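Maro Legal Education Opens Registration for June Program on Demonstrative Evidence and Machine Records

FOSTVILLE, 4 January 2023 – Maro Legal Education has opened registration for "Getting It Admitted: Demonstratives, Records and Machine Data," a continuing legal education program for civil trial lawyers to be held in Fostville in June. The program runs for 2 days and is limited to 32 registrants. A recorded version will be released to subscribers after the live session.

The course covers the foundation required for exhibits that are generated, stored or processed by equipment. Topics include authentication by a witness with knowledge, certification of records produced by an electronic process, the business records exception, summaries of voluminous material, and the line between an exhibit offered as substantive evidence and one used only to illustrate testimony. State rules are addressed where they depart from the federal text.

The lead instructor is Ekua Addo, a partner at Tetteh & Lallow, whose practice is concentrated in product liability and commercial equipment disputes. Addo has taught evidence sessions for Maro in previous years and wrote the course manual for the present program.

"Most foundation objections can be dealt with before the final pretrial conference," said Addo. "The lawyer needs to know which witness can speak to the equipment, which witness can speak to the data, and whether a stipulation is available for either one. Those are separate questions and they should be asked at the deposition stage."

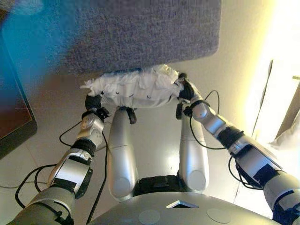 Day one begins with a lecture on authentication, followed by a drafting session. Registrants will prepare requests for admission, a custodian certification and an outline for the direct examination of an engineering witness. The drafting problem is a claim for defective equipment. Registrants must decide what a sponsoring witness can properly say from a photograph alone, what has to come from control logs or maintenance records, and which statements would call for expert opinion. The fact pattern, pleadings and a set of 1000 log entries will be supplied in electronic form before the program. Registrants are expected to have read the pleadings and sampled the log entries in advance.

The afternoon session deals with summaries. Instructors will review the requirement that the underlying material be made available to the other side at a reasonable time and place, the treatment of assumptions built into a chart, and the use of limiting instructions. Sample instructions are included in the manual in editable form.

Day two is devoted to performance exercises. Registrants work in small groups and take turns as proponent, opponent and witness. Each proponent will offer one photograph, one computer-generated record and one summary chart. Opponents are required to state specific grounds. Instructors will rule on each objection and give a short written critique to both sides. General objections to "lack of foundation" will be returned for restatement, in line with the practice of many trial courts.

The closing session covers preservation of error. Subjects include the offer of proof, the effect of a definitive pretrial ruling, renewal of objections at trial, and the content of the record where an exhibit has been displayed to the jury but not received. A checklist on marking and retaining illustrative aids is provided. The session also addresses remote testimony, including the handling of exhibits when the sponsoring witness is not in the courtroom.

Maro has applied for continuing legal education credit for the live program. Approval is pending, and credit hours will be posted on the registration page when confirmed. Registrants who are admitted in more than one state are responsible for reporting their own attendance. Certificates will be issued electronically after sign-in records have been reconciled.

Registration includes the course manual, the exercise file and access to the recording. Firms sending 3 or more lawyers may register under a single invoice. Substitutions within a firm are accepted at any time before the start of the program and do not require a new registration form. Requests for accessibility accommodations should be made at the time of registration.

The program is intended for lawyers who have taken part in at least one trial or evidentiary hearing. Paralegals and litigation support staff may attend the lecture sessions with a registered lawyer from the same firm, but places in the performance exercises are reserved for lawyers.

About Maro Legal Education

Maro Legal Education produces live and recorded programs for litigators in civil practice. Its courses cover pleading, discovery, depositions, evidence, trial and appeal. The company is based in Fostville.

Media and registration inquiries: Program Office, Maro Legal Education, Fostville.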